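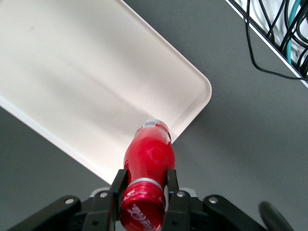 Nia Hopkin told us that she had bought two grippers on the strength of their data sheets and neither of them could hold her product, and she asked whether anyone would just try the things first and write down what happened. We get some version of that message most weeks. Trying the things first and writing down what happened is most of what Stustwood does.

Who we are

Stustwood is an independent test bench for robot grippers, small arms, wrist cameras and the controllers that run them. We work for food and drink packers, labs, parts suppliers and a few schools. They send us the items they need handled, we put those items in front of the equipment they are considering, and they get a written report with the logs and video attached.

We don't sell robots. We don't take a commission from anyone who does, and suppliers who lend us equipment don't see a report before the client does. If a supplier wants to dispute a result they can come in and watch the test run again on the same bench with the same settings.

The company was started by Kylie Lockyer and Yanti Yusof, who had worked together on packing lines and were tired of commissioning cells where the gripper had been chosen last. The first bench was in half of a rented unit behind a tyre shop. We still have the unit, and now we have the other half as well.

What we test

Parallel grippers make up the largest share of our work. Two fingers that close on an object sound simple enough, and for a square carton they usually are. Bottles are harder. A bottle can be taken at the neck, the shoulder or the body, and the three grips behave differently once the arm turns or speeds up. Soft drink bottles flex when they are part full and hardly flex when sealed. We test at each grip point the client's layout allows and report them separately.

We also compare:

Finger shapes and pads, including fingers the client has printed or machined themselves
Suction cups, mostly for film, pouches and flat lids
Wrist cameras against fixed overhead cameras
Controllers, for how they handle a late or missing signal from the gripper
Arm reach and payload with the gripper, camera and cabling fitted

The last one catches people out. Payload figures are generally quoted for a bare flange. By the time a gripper, bracket, camera and cable clips are on the wrist, a good part of the allowance may have gone before anything has been picked up.

How a comparison runs

Every comparison starts with a short call and a parcel. We ask for at least 14 of each item, taken from ordinary stock. Please don't pick out the good ones. Dented, scuffed and badly labelled items are useful to us, and if your line sees them the gripper will too.

We then agree on the task in writing: where the item starts, where it has to end up, which way round, and what counts as a failure. A dropped item is always a failure. Whether a crooked one is depends on what happens next on your line. Seren James runs this stage and will probably ask you more questions than you were expecting.

Each gripper gets 101 attempts at the agreed task. The first attempt is a shakedown and is thrown out, which leaves an even hundred to report. If we change a setting partway through, the count goes back to zero. Grip force, closing speed, approach angle and camera exposure are all logged, along with any manual intervention.

Reports give the raw count first and our opinion after it. Where two grippers come out close together we say they are close together and don't rank them.

Our rigs

There are two permanent benches. Both have plain dark tabletops, because patterned or glossy surfaces gave the cameras trouble and we got sick of correcting for it.

Morris is the older bench and carries a mid-sized arm with a quick-change wrist. Most gripper comparisons happen there. Mulano is the newer one, built for camera and controller work, with adjustable lighting overhead and space for a second arm when a client needs a handover tested. Rafia Paracha looks after both, and wrote Momska, the logging software we use to line up camera footage with gripper signals. Momska is available to clients at no charge so they can open their own logs. It runs on an ordinary laptop.

We have 290 completed comparisons in the archive. Reports belong to the client and are not published, although some clients have agreed to let us share theirs on request.

What we don't do

We don't certify equipment for safety. You will need a qualified assessor for that, and we can give you a list of questions to take to them. We don't design production cells. We don't test anything heated, sterile or alive, and we can't take glass on Morris since the guarding there isn't rated for it. Glass goes to Mulano and takes longer to book.

Visiting and getting in touch

Clients are welcome to sit in on their own tests. Wear closed shoes. There is parking at the rear, shared with the tyre shop, so please leave their roller door clear.

School and college groups can visit in March, when we set aside time for it. Groups bring their own objects and get a turn at choosing grip points on Morris.

To book a comparison, send us a photo and the weight of each item, a sketch of the task, and the names of any grippers or arms you already have in mind. If you have none in mind, say so and Yanti will suggest a short list from what we have on the shelf.

Page last updated 2022-07-29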